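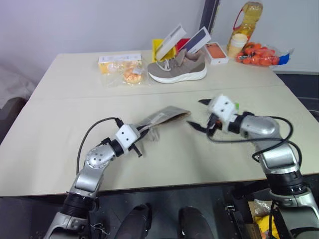 Paper bag on the table, gripper at its edge.

Whole sign versus Placidus: what moved when I recast the charts

April 5, 2018

I keep a file of birth charts, all cast in the tropical zodiac, all with times from a certificate or a hospital record. As of this week it holds 399. Until January every one of them used Placidus houses, because that was the default in Carrasco, the program I learned on. I have now recast the whole file in whole sign houses and compared the two sets planet by planet.

For readers new to the problem: the zodiac position of a planet does not depend on the house system. Mars at 14 Leo is at 14 Leo either way. What changes is the house it gets filed under, and so the area of life it is read for. In whole sign, the rising sign is the entire first house, the next sign is the second, and so on. In Placidus the house cusps come from dividing the time a degree takes to travel between the horizon and the meridian, so the houses vary in size. Near the equator they vary a little. At high latitudes they vary a lot, and above the polar circles the method fails for part of the zodiac.

I used the Sun, the Moon and the eight planets from Mercury out to Pluto. I left out the nodes, Chiron and the Part of Fortune. A planet within two degrees of the next Placidus cusp is often read as already in the next house. I did not apply that rule. It would have muddied the comparison, and people disagree on the width anyway.

In my file about 43 percent of the placements changed house. Nearly all of them moved by one. A handful moved by two, all in charts for births north of 58 degrees, where a sign was swallowed whole inside a Placidus house and the opposite sign with it.

The rising degree matters more than I had assumed. With an ascendant at 2 or 3 degrees of a sign, the two systems stay fairly close for the houses next to the horizon. With an ascendant at 27 or 28, most of what sits in the rising sign is above the horizon. Placidus puts those planets in the twelfth and whole sign puts them in the first. Those are very different readings. My own chart is one of these (ascendant 28 Virgo, Mercury 11 Virgo), and I have been reading Mercury as a twelfth house planet for years.

The midheaven is the other sore point. In Placidus it is the tenth cusp by definition. In whole sign it floats, and in my file it landed in the ninth or eleventh often enough that I now write it as a separate point on every sheet. Macarena Arroyo reads a ninth house midheaven as career through teaching or travel. I have not seen enough of them to say.

Valeriano Cuesta wrote to ask whether I had tested either system against events. I have not. His suggestion was to take profections, where the house count from the ascendant advances one per year of age, and check the dated events in my notes. Profections are normally done by sign, so that test leans toward whole sign before it starts -- but it is at least something I can tabulate.

Two notes on the software. Carrasco rounds the birth latitude to whole degrees when it imports from a text file, and this shifted intermediate Placidus cusps in some charts. I retyped the coordinates by hand. It also labels whole sign as "equal (sign)" in the menu, right under the ordinary equal house option, and I picked the wrong one on the first pass. Any table I sent out before the middle of January should be thrown away.

For now I print both wheels, whole sign on the left. Transits next, starting with Saturn.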